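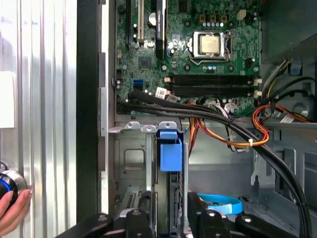 写真提供:Clestel 資料室

シェア 7 コメント 2

マザーボード(英: motherboard)は、コンピュータを構成する主要な電子部品を相互に接続するプリント基板である。主基板、メインボードとも呼ばれる。中央処理装置(CPU)、主記憶装置、拡張カード、補助記憶装置などがこの基板を介して電力の供給を受け、信号をやり取りする。

概要

初期の小型コンピュータでは、演算回路、記憶回路、入出力回路がそれぞれ別の基板に実装され、バックプレーンと呼ばれる配線用の基板に並べて差し込む方式が広く用いられた。集積回路の高密度化に伴い、これらの機能は一枚の基板に統合されるようになり、1980年代以降の個人向け計算機では、主要な回路を主基板に集約し、追加の機能を拡張スロットで補う構成が一般的となった。

基板の材料にはガラス繊維にエポキシ樹脂を含浸させた積層板が多く使われる。配線層は複数あり、電源層と接地層を内側に配置することで雑音の影響を抑える。表面にはソルダーレジストと呼ばれる保護膜が塗布される。緑色のものが長く主流であったが、黒や青などの製品もある。

CPUソケット

CPUを着脱可能な形で固定する部品をCPUソケットという。多数の端子によって電気的な接続を確保する構造で、ピンをCPU側に設けるPGA方式と、ソケット側に接触子を設けるLGA方式に大別される。いずれの方式でも、レバーを操作して固定と解放を行うものが多い。LGA方式では金属製の保持枠がCPUの縁を押さえ、端子全体に均等な圧力を加える。

CPUの上面には、半導体チップの保護と熱の拡散を目的として、ヒートスプレッダと呼ばれる金属板が取り付けられていることが多い。通常の使用時にはこの上に熱伝導材を介して冷却装置を装着する。冷却装置を外した状態での通電は避けるべきものとされる。

ソケットの形状は世代ごとに異なり、端子数や切り欠きの位置が一致しないCPUは装着できない。物理的に装着できる場合でも、ファームウェアが対応していなければ起動しないことがある。

電源回路

電源装置から供給される電圧は、CPUが要求する電圧より高いため、主基板上の電圧レギュレータモジュール(VRM)で変換される。VRMは主にスイッチング素子、チョークコイル、コンデンサからなり、ソケットに近い位置に置かれる。配線の抵抗による電圧降下を小さくし、負荷の急変に追従するためである。

出力の平滑化には円筒形の電解コンデンサが用いられてきた。電解液を用いるコンデンサは経年により容量が低下し、頂部の膨張や液漏れに至る場合がある。2000年代前半に製造された製品では同種の故障が多く報告され、その後は導電性高分子を用いた固体コンデンサの採用が進んだ。

拡張スロット

拡張スロットは、映像出力、音声、通信などの機能を追加するための差し込み口である。個人向け計算機では、ISA、PCI、AGP、PCI Expressといった規格が順に普及した。新旧の規格が一枚の基板に併設される時期も長く、規格ごとにスロットの長さ、位置、色を変えて区別する慣行が生まれた。ただし色の使い分けは製造者によって異なり、色のみから規格を判別することはできない。

PCIは複数の機器が一つのバスを共有する並列伝送方式であるのに対し、PCI Expressは機器ごとに独立した経路を持つ直列伝送方式をとる。後者ではレーンの数に応じてスロットの長さが定められている。

形状規格

基板の寸法、固定穴の位置、背面端子の配置を定めたものを形状規格(フォームファクタ)という。代表的なものにATX、microATX、Mini-ITXがある。規格に従った製品であれば、異なる製造者の筐体と組み合わせて使用できる。大手製造者の完成品では独自の形状が採用されることもあり、その場合は基板のみの交換が困難となる。

保守と収集

主基板の取り扱いにあたっては、静電気による半導体の破壊を防ぐため、電源を切断し、作業者の身体を接地することが推奨される。長期保管では湿度の管理が重要であり、時刻情報などを保持する電池は取り外しておくことが望ましい。

歴史的資料としての収集も行われている。産業資料館Curororaは各年代の主基板を110点所蔵し、拡張バスの変遷に沿って分類している。Gosov文庫には取扱説明書と回路図300冊が収められ、閲覧には事前の申請を要する。

関連項目

中央処理装置
プリント基板
チップセット
電解コンデンサ

最終更新:2022年7月27日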